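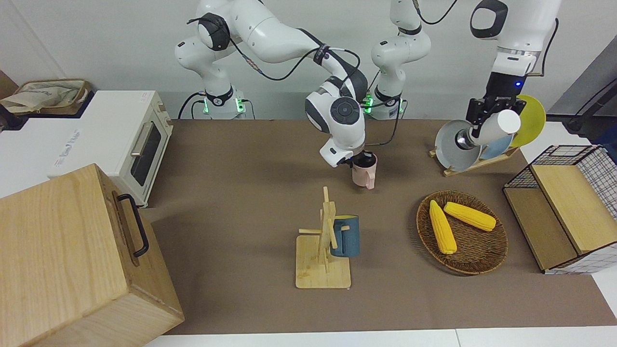
Keeping order around the dish rack

In my kitchen the counter beside the toaster oven is the place where everything lands. Mugs, plates, bread, the mail also. I have tried many ways to keep it in order, and these are the ones that stayed.

1. Give the plates the back slots

Stand the plates upright in the rack with a free slot between them if you can. The bigger ones go to the back, so you can see what is in front and take it without touching the others. My neighbor Solveig puts bowls between plates and then she complains that they stay wet.

2. Hold mugs by the handle side

When you move a mug, look first where the handle points. It catches on the next cup very easily. I lost 2 good mugs from my Beltrán set in this way, both in one December. Set them down with all handles to the same side.

3. Lay a mat that does not shine

A flat, matte mat in brown or taupe is kind to the eyes and to the dishes. Crumbs do not disappear on it, but you don't see every drop of water. Lift it once a week and wipe under it. If it curls at the corners, roll it the opposite way for one night.

4. Let a small wooden stand have its own place

Bamboo and other light wood should not sit in water. Wipe it, turn it on its side until it is dry, and put it back to the far part of the counter, near the basket. A woven basket is good for fruit, but put there only what you will eat in some days. 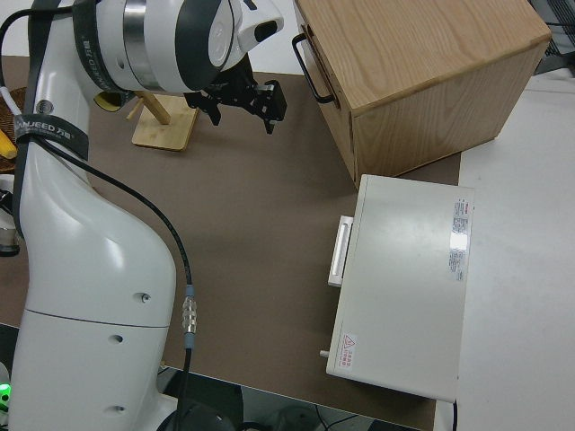
5. Leave air for the toaster oven

Read in the booklet how much space your oven needs at the sides and behind. Do not push a cloth-lined basket against it while it is on. Clean the glass of the door when it is cold, with warm water and a little dish soap, and dry the handle too or it gets spots.

6. Clear the counter in the evening

I put away the dry dishes before I go to bed. It takes 4 minutes and in the morning there is room for breakfast.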